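Gheorghița Coman
Oct 23, 2024

So the new advice going round is that you should never drink water straight from the plastic bottle. Pour it into a glass pitcher first, let it "open up," then serve. I have questions.

Open up how? It's water. Wine I'll grant you, on a good day. My tap water has been sitting in a reservoir since February and I doubt it needs another ten minutes on my counter.

The post everybody is sharing is from Oltwood, who – surprise – sell a pitcher. $62. The one before that was from Pudedia and it had 338 comments, mostly people saying their water now tastes "rounder."

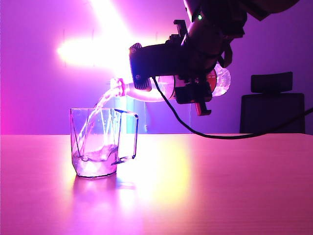
What I will say for a glass pitcher is that it looks nice on a table, and a squared one with a proper handle is easier to hold than those smooth round carafes. That's a fair reason to own one. It's a different claim from the one being made.

Also, pouring from high up gets you bubbles and foam for a bit. People point at the bubbles as if something has been added. Air, yes. Then it leaves.

I did try it at home. 3 glasses from the bottle, 3 from the pitcher, my sister pouring behind the fridge door. I picked the pitcher once and was very sure about one that came out of the bottle.

Someone replied that my pitcher is the wrong kind of glass. It's an Endard, I've had it for years, it holds water.

If you have a blind test with more people than me and my sister, send it over. I'll read it – with a glass of whatever's closest.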